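Subject: Re: [dultthorpe-neighbors] Guest bed, foam or springs?
From: Ada Donati

Hi all, catching up on the guest bed thread now that I finally have a minute.

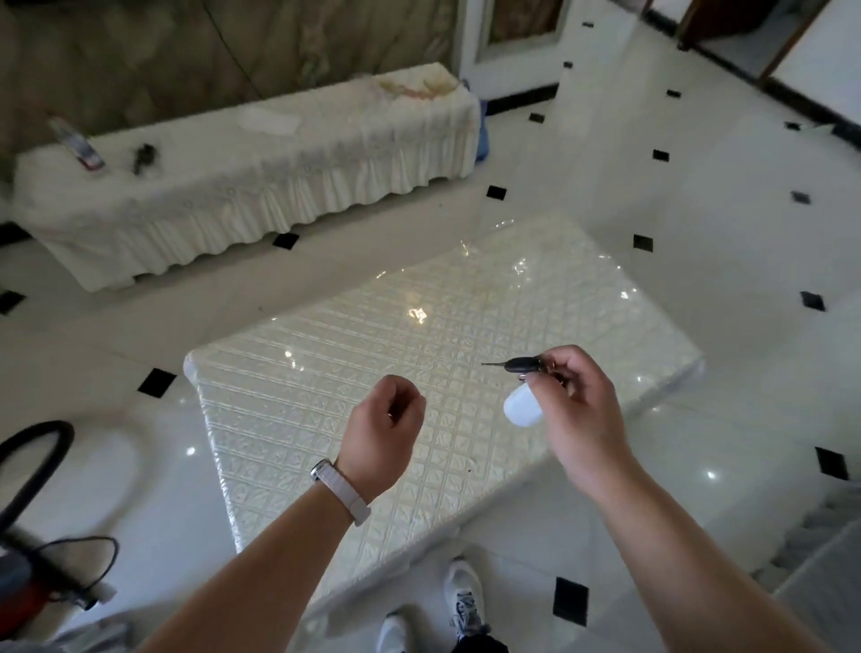
How long should a foam mattress air out before someone sleeps on it?
Two or three days with a window cracked open is plenty for most of them, and a week if your guest is fussy about smells.

Now to the rest of it. Luangrath wrote:

> We've got my in-laws coming in December and the old pull-out is
> done for. My back hurts just looking at it. I've been going around
> in circles on foam versus springs and I'm no closer than I was a
> month ago. The room is small, 10 feet on the long side, and it's
> over the garage so it gets cold. They're both in their seventies
> and he gets up a lot at night. Also, do I need a box spring? The
> frame I got from the Flastness sale has slats. Budget is not huge.
> Any thoughts welcome, even rude ones.

No rude ones from me! I went through all this last winter when my sister moved in for a while, so I have opinions.

First thing, the cold room. Memory foam gets stiff when it's cold, and I mean really stiff. My sister said the first ten minutes were like lying on a countertop (she's dramatic, but I tried it and she had a point). If you don't heat that room except when people are staying, I'd go with springs, or springs with a thin foam layer on top. Or turn the heat on in the afternoon and let the bed warm up along with everything else.

Second, the getting up at night. Go for a firm edge. Sit on the side of it in the store, right where he'd sit to put his slippers on, and see if you slide off. And check the height! With your feet flat on the floor your knees should be more or less level with your hips. Ours came out at 25 inches with the topper on, which was too tall for my mother, and we ended up swapping the frame.

Box spring: no, not with slats, as long as they're close together. Get a tape measure on the gaps. Mine were too wide and I had a guy cut me a few extra pieces from scrap, 26 bucks including the screws, and it's been fine ever since. Do look at whether there's a leg under the middle. The frame I bought at Flastness years ago didn't have one and it sagged like a hammock by spring.

As for money, spend it on the mattress and go cheap on the topper. You do want a washable cover with a zipper, though. I paid 27 for mine and it's been through the wash more times than I can remember. Skip the fancy pillows too, older folks usually bring their own (mine do, anyway).

Oh, and somebody asked last week about the Skisimus folding cot. I borrowed one for a weekend and slept okay, but it squeaks every time you roll over, so I wouldn't put him on it if she's a light sleeper.

Luangrath, if you want to come over and lie down on ours before you buy anything, just knock. I'm home most evenings after 6, and the spare room is up the stairs on the left.

Ada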